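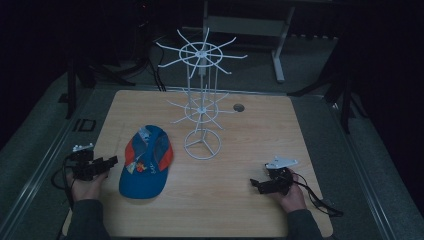

White wire stand with two tiers of arms, on a light wooden table

Stopping the Drip: Faucet Repair at Grudosska House
Project report, Building Services Basics
Prakash Hegde and Hermine Mayrhofer

1. Why faucets

We both live in Grudosska House, and both of us had been lying awake listening to a bathroom faucet. Hermine's had been dripping since she moved in. When the course asked us to pick a small household repair and follow it from complaint to finished job, we had our topic before class was over.

Our question was simple. How much water do the dripping faucets in one hallway waste in a night, and how much of that can two beginners stop using ordinary parts and hand tools? We also wanted to know which part was worn out in each case, as the advice we read nearly always said "change the washer" and left it there.

2. The faucets

We knocked on doors and ended up with six faucets that dripped when fully closed. All are the older compression type, where turning the handle screws a stem down and presses a rubber washer onto a brass seat. Four are bathroom basins and two are kitchen sinks. They are all the same make, Hulia, which was a big help once we had learned how to get the first one apart.

3. Measuring the drip

For the "before" test we closed each faucet by hand, put a plastic jug under the spout at 10 p.m. and picked it up at 6 a.m. People were asked not to touch the handle in between. We poured the water into a 100 ml measuring cylinder, as many times as needed, and wrote down the total. This is slow at six in the morning but it works, and the cylinder is much easier to read than the marks on a jug.

The total for the hallway was 3173 ml in one night. We were amazed! None of the drips looked serious on its own. The worst one, in the kitchen at the far end, gave nearly half of it.

4. The repair

We bought washers, O-rings, a tube of plumber's grease and a seat wrench at Nolte, the hardware store by the bus station. The man at the counter asked for the old washer so he could match it, and of course we had not brought one. We went back the next day with a washer in a sandwich bag. Do this the first time.

The steps we settled on were:

Close the shutoff valve under the sink and open the faucet to let the pressure out.
Put the plug in the drain. (We lost a handle screw before this became a rule.)
Pry off the cap, undo the screw and pull the handle.
Unscrew the packing nut and lift out the stem.
Change the washer and the O-ring, with a thin coat of grease on the ring.
Shine a flashlight down at the seat and feel its edge with a fingertip.
Put it all back, open the shutoff slowly and check for leaks around the nut.

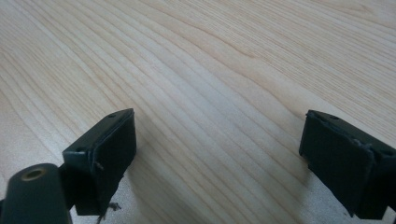

Tabletop in pale wood, with the grain running in long curves

Our first faucet took most of Saturday morning. One handle was stuck on with mineral scale and would not move until we had wrapped it in a rag soaked in warm vinegar and left it alone over lunch. By the last faucet we were finishing in less time than it took to clear out the cabinet underneath - a great feeling, and probably the moment we both started to enjoy plumbing.

5. What was worn

All the washers were hard, and several had a deep ring pressed into them. Two faucets also had a rough seat. On one of these the seat unscrewed and we put in a new one. On the other, the bad kitchen faucet, it would not budge. We stopped before we rounded off the inside and left the old seat in with a new washer on top.

6. Results

We repeated the overnight test in the same way, with the same jugs. The new total was 295 ml, less than a tenth of what we started with. Five of the jugs were dry. Everything we collected came from the kitchen faucet with the stuck seat.

We showed this to the plumber from Lalis who looks after the building, and she was very kind about it. She said a seat like that can often be ground smooth in place with a dressing tool, and she offered to let us watch when she does it.

7. What we would change

One night before and one night after is not much. Water pressure may differ from night to night, and we did not measure it. We also closed every faucet by hand, and Hermine closes things a lot harder than I do, so next time the same person should do all of them.

We would also label the parts. Hot and cold stems look alike on the counter and they are not the same - the threads run in opposite directions on this model, and we mixed up a pair.

Parts left over: four washers, one O-ring and nearly all of the grease. They are in a box in the laundry room for anyone in the hallway who needs them.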